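Whiteboard or shared calendar for the house? - Household & Home board

dovhaniuk_z
Sat 26 January
There are 6 of us in the house and we keep missing bin day. I want a whiteboard in the kitchen. One housemate wants an app called Susar, on the grounds that it sends reminders. I've had 26 reminders since Monday, one of which was to install Susar. Has anyone gone back to a board and stuck with it?

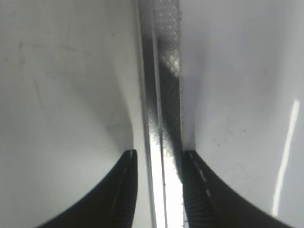 The other question is whether cheap boards ghost. Our last one still tells us to buy leeks.

marrowfat
We did. The trick is one column per person and no jokes. Once somebody draws a moustache on the rota it's decoration and the bins stay where they are.

borix_owner
Disagree with marrowfat. Ours is mostly jokes and everyone reads it. Nobody reads a column.
Ghosting is usually the pen. I've got a Borix board and it wipes fine if you do it weekly. Leave it a month and you own a fresco.

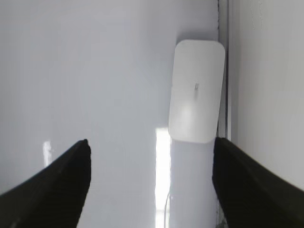 Also, tie the pen to something. We went through 10 pens in one winter and I found most of them in my own coat.

Dewulf_A
Arnout from the allotment board here, wandering in. Boards are a way of letting the tidiest person nag everybody else in green ink. We used a shared calendar and I knew where I stood, which was generally in the wrong.

marrowfat
You can be nagged by a calendar too, Arnout. It just does it at six in the morning.
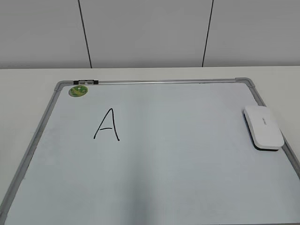
As for size, go bigger than you think. Ours is 600 mm across and by Wednesday people are writing up the sides.

dovhaniuk_z
Thanks all. So columns, jokes, no columns, no jokes, and string. I'm leaning towards the board, hung by the back door where the bins can see it.

Dewulf_A
Put it at a height the shortest of you can reach. We didn't have a board, but we did have a shelf, and there was a row.

borix_owner
What did you do about the leeks, by the way? Surgical spirit on a cloth shifted ours.

dovhaniuk_z
Bought some. Will try the spirit tonight.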